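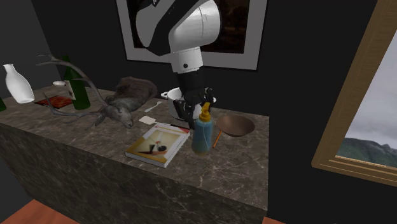 Slide 1. Dark marble counter with pot and spray bottle.

Speaker notes: Limescale, etching and sealing on domestic stone worktops
Trade session, 26th March. Running time 25 minutes plus questions.

Slide 2. Scope
Start with the sample. The survey covers 1,203 worktops inspected in kitchens fitted by Altell and by two smaller firms in the Sasow area. All are natural stone. Engineered quartz is left out and will be dealt with in the January session.
Say early that most complaints logged as "staining" are not stains. A stain is matter held in the pores. An etch is a loss of surface. The two need different treatment, and a cleaner sold for one will do nothing for the other.

Slide 3. Chemistry
Marble is largely calcium carbonate. So is limescale. Any acid that dissolves the scale will also attack the stone under it. Pause here; the point is often missed by people who come from tiling, where vinegar on glazed ware does no harm.
Granite is mostly silicate and resists weak acids. Customers use the two names loosely. Advise fitters to write the stone type on the handover sheet.
Veins: calcite veins polish and etch differently from the ground around them. A densely veined slab can look uneven after repolishing even when the work is sound.

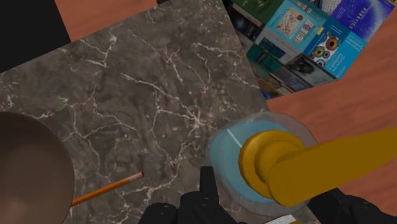 Slide 4. Sealers
A penetrating sealer slows the uptake of oil and water. It does not stop etching. Read this line twice.
Drop test: a few drops of clean water on a dry surface, left for 11 minutes, then wiped. If the stone has darkened, reseal. Test near the sink and near the hob, as wear differs between them.
The Astus data sheet was handed out at the door. Coverage figures assume a honed finish – polished stone takes less. Wipe off the excess before it hazes.

Slide 5. Repolishing
Light etching on a polished top can be treated on site with polishing powder and a felt pad. Deeper marks need abrasives. We start at 800 grit where the damage allows, and go coarser only after a trial patch. Keep the pad wet and the machine moving. Feather the edges well past the mark, or a shallow dish will show under low light at the far end of a long run of counter.

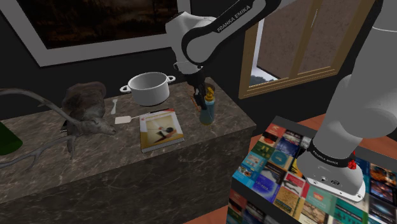 Dust and slurry must be dealt with before the joint between worktop and wall is resealed. Use a neutral-cure silicone. Acid-cure types can mark the stone along the joint.

Slide 6. Case: the Alcaraz job
Pale marble, seven pieces, two sinks. Etching was reported within a month of fitting. The cause was a descaler used on the taps and left to run down behind them. All seven pieces were repolished and the householder was given written care advice. No further report to date.

Slide 7. Questions
Likely first question: can heat damage be polished out? Surface scorching sometimes. Cracks, no.
Sample tiles to be returned to the front table.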